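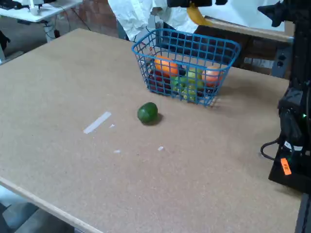
19 novembre
Par Valbona Đorđević
Temps de lecture : 2 min
Imprimer | Envoyer par e-mail

Fruits à la pause : ce qui change pour les commandes

Le service de livraison de fruits passe chez un nouveau fournisseur, la maison Bistitz. L'ancien contrat arrivait à échéance en août et avait été prolongé le temps de comparer les offres. Les premières livraisons de Bistitz ont déjà eu lieu sur le site de Furkgate. Les bureaux de Stan suivront dès que l'accès par la cour arrière aura été réglé avec le propriétaire.

Le principe reste le même. Chaque étage reçoit des fruits de saison, à disposition de tout le personnel, y compris les intérimaires et les visiteurs. Il n'y a pas de liste à signer ni de participation à verser. Les fruits sont destinés à être mangés sur place. Plusieurs étages ont signalé l'an dernier des prélèvements importants en fin de journée, et nous rappelons que ce qui reste le soir sert le lendemain matin.

Les commandes se font désormais par étage et non plus pour le bâtiment entier. La personne référente indique la quantité voulue dans l'outil Rideo, rubrique « Intendance », au plus tard à midi la veille de la livraison. Passé ce délai, la commande précédente est reconduite automatiquement. Pour une absence prolongée ou un pont, il faut donc penser à cocher « Suspendre ». La case se trouve en bas de l'écran et on la manque facilement.

Côté budget, le plafond est fixé à 80 francs par étage et par livraison, avec 2 livraisons par semaine. Les étages qui accueillent les salles de formation peuvent monter à 100 francs. Tout dépassement doit être validé avant la commande. L'hiver, la part des agrumes et des pommes sera plus importante. Les fruits rouges ne reviendront pas avant l'été, leur prix ayant pesé lourd sur les derniers relevés.

Le sondage de la fin de l'été a recueilli 249 réponses. La demande la plus fréquente portait sur la maturité des fruits : trop de bananes vertes en début de semaine, trop de poires molles à la fin. Bistitz propose d'échelonner la maturation entre les deux livraisons. Nous verrons ce que cela donne. Merci de signaler les problèmes le jour même, avec l'étage concerné, car le fournisseur ne reprend rien au-delà. Plusieurs réponses demandaient aussi des fruits secs et des noix. Ils n'ont pas été retenus pour l'instant, à cause des allergies déclarées dans deux services.

Quelques points pratiques. Les fruits se lavent avant d'être consommés, les éviers des cuisinettes sont là pour ça. Les épluchures et les trognons vont dans le bac à compost et les petits autocollants à la poubelle ordinaire. Les cagettes vides sont à laisser près du monte-charge, pliées si possible. Le livreur les reprend à son passage suivant.

Les étages qui n'ont pas encore de personne référente sont priés d'en annoncer une à l'intendance. Sans nom inscrit dans Rideo, aucune commande ne part.

V. Đ., intendance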